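Keeping wooden boards nice for many years

A wooden board does not ask for much, but it does not like to stay in water. Wash it fast with warm water and a little soap, dry it with a towel, then let it stand on its side until morning. 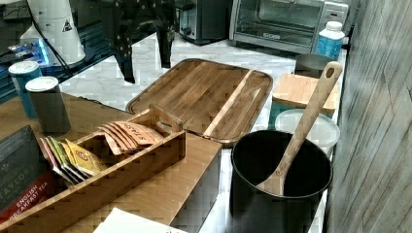
Oil is the second thing. I use plain mineral oil from the pharmacy, 2 spoons for a big board, and I rub it in the direction of the stripes. A raised lip like on this one collects crumbs and old oil, so go along it with a soft toothbrush first. Leave the oil for 4 hours and wipe.
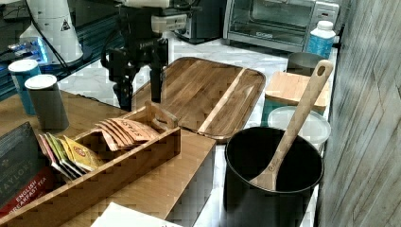
If the board smells of onion, put coarse salt on it and rub with half a lemon. My neighbor Reiko Morikawa uses baking soda and is also satisfied. Please never use olive oil, it becomes sticky and smells bad after some weeks.

Tyra Hedlund, 25/02/2026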